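Project diary, E. Kocsis
Tultthorpe, Dec 28, 2019

Planner and perception

The building was quiet and the planning software was given the full day. Jamar's revised collision checker was merged before noon. It now treats the turquoise unit as a fixed obstacle, and the approach path to the cup was recomputed accordingly. Planning time fell to 42 milliseconds per query.

Deák has asked that shadows on the white tabletop be kept in the simulated renders. The segmentation module labelled two of them as objects, and I have raised its threshold by five points pending review.

Cup and book, simulated renders from the session:

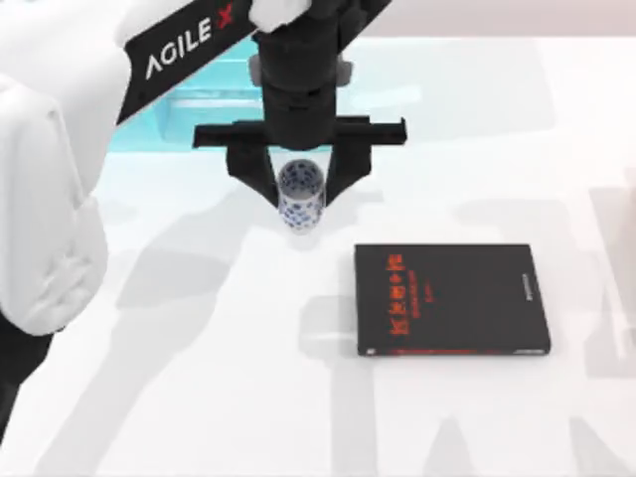
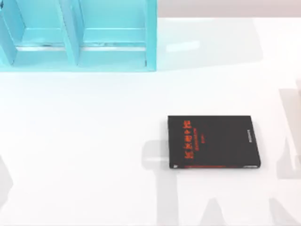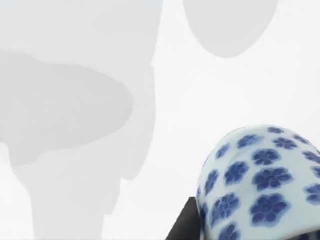
Outstanding for February

Close-range views of the cup are to be weighted separately in the pose estimator. Bemstead will be sent the merged branch and the revised configuration file. The colour calibration remains with Jamar.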